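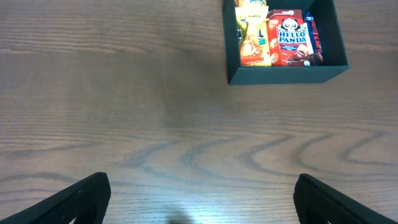

Okay, week 6, and we're finally on to dehumidifiers. I know a few of you signed up for this course mostly to learn about these, so thanks for being patient through all the ventilation math. The first thing I want you to get comfortable with is relative humidity, which is a number that fools people constantly. It tells you how full the air is compared to how much water it could hold at that temperature, and warm air can hold a lot more. So the same air can read 45 percent in the living room and 70 percent down by the basement wall, with no extra water in it at all. Wood responds to that number, too. Take a tabletop like this one, with the straight, tight grain up in one corner and those big wavy arches lower down. Wood moves across the grain far more than along it, and boards with arching figure like that usually move more than straight-grained ones. If your dining table gets a gap every January and closes up again in summer, you own a humidity gauge already!

**Dew point (please don't skip this)**

Dew point is the temperature where the air can't hold its water anymore and starts dropping it on things. I like it better than relative humidity for comparing rooms, or for comparing indoors to outdoors. If the outdoor dew point is higher than the indoor one, opening the windows to "dry things out" brings water in. I did exactly this for two summers in my first house and couldn't figure out why the closet smelled like a tent.

**The two kinds of machine**

*Compressor (refrigerant) units.* A fan pulls room air over a cold coil, water condenses on the coil and drips into a bucket, and then the air passes over a warm coil on its way out. They do great in warm, damp rooms. In a cold basement the coil ices up and the machine has to stop and defrost, so you pay for a lot of time when it isn't collecting anything.

*Desiccant units.* A slowly turning wheel of absorbent material grabs the moisture, and a heater drives it back off so it can be collected or vented outside. They keep working in the cold, and they're usually lighter. They also use more electricity per pint in a warm room and put out noticeable heat — nice in a garage in winter, pretty miserable in a bedroom in July.

**Reading the capacity number**

The pints-per-day figure on the box is a test result from one temperature and one humidity. Change either one and it changes. US test conditions for portable units got cooler a few years back, so an older box may claim a lot more pints than a new one for pretty much the same machine. Check what conditions the rating was taken at before you compare anything.

For the homework we'll use the three spec sheets in your packet: the Givance, the Bakis and the Tabrizi. One thing to look for is that the Givance sheet gives capacity at two different temperatures and the other two don't. Think about what you'd want to ask the other makers.

**Running cost**

Watts times hours, divided by 1,000, times your electric rate. That's all it is. The trick is the hours. Josefina Carrasco, who took this course last year, put a plug-in meter on the unit in her basement on Griltwood and logged 3161 hours of compressor time before she moved the thing. It had been sitting right next to a floor drain with a dried-out trap, so damp air was coming up the whole time. She poured water in the trap, and the machine started shutting itself off.

Which brings me to my usual speech. Fix the water first! Gutters, grading, the dryer vent that fell off behind the dryer. A dehumidifier is for what's left over.

**Placement and upkeep**

- Leave space on the intake and exhaust sides. Check the manual, they differ.
- Keep doors and windows closed while it runs.
- Use the hose if there's a drain. Buckets fill up, the unit shuts off, and people forget.
- Wash the filter when it looks gray.
- Buy a separate hygrometer and put it across the room. The built-in ones read the air right at the machine.

**For next time**

1. Work out the cost per pint for all three units at your own electric rate.
2. Take 2 humidity readings a day, morning and evening, same spot, and write down the temperature with each one.
3. Read the section on whole-house units. Skim the duct sizing tables, we'll do those together.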